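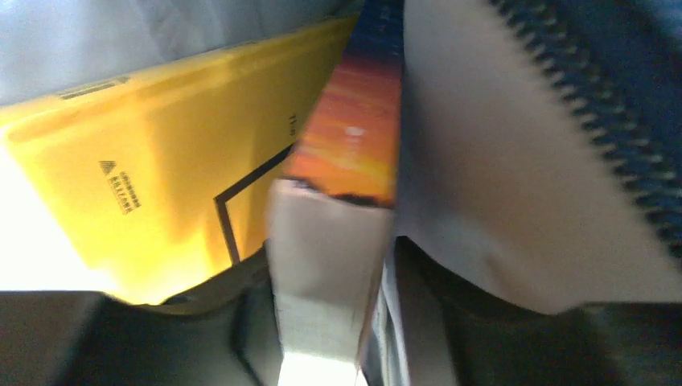 The yellow one and the sunset one, still waiting for a place.

Sorting by colour or by subject?

bendik_h
Posted 2019-10-30
I am putting my books and papers in order after the move to Priltby. On the shelf I have 268 books, and also many folders which have the same height as the books. My wish is to sort by colour, so yellow goes with yellow, and a cover like the orange sunset goes between yellow and red. But this cover has also dark navy at the top. Where would you put it?
Bendik

BevTapley
Orange, no question. Go by the colour you remember when you look for it. I did mine in April, 317 of them, and I still find everything.

neser_reader
I must disagree with Beverley. Colour is nice for one week, then you want a certain book on gardening and you stand there like a tourist. Subject first, then height.

BevTapley
I have never stood like a tourist in my own hall, thank you! Some of us remember covers better than titles.

hebden5
Please keep folders and books apart, whatever you choose. Folders are pushed in and pulled out much more often, and the corners of the books suffer from it.

bendik_h
Thank you all. The folders I had not considered, hebden5 is right. They will go on the lower shelf. For the books I try colour until Christmas. The sunset one goes with the orange.

neser_reader
Then write at least a list, please. You will thank me when somebody wants to borrow one.

bendik_h
The list is started. I am at number 5.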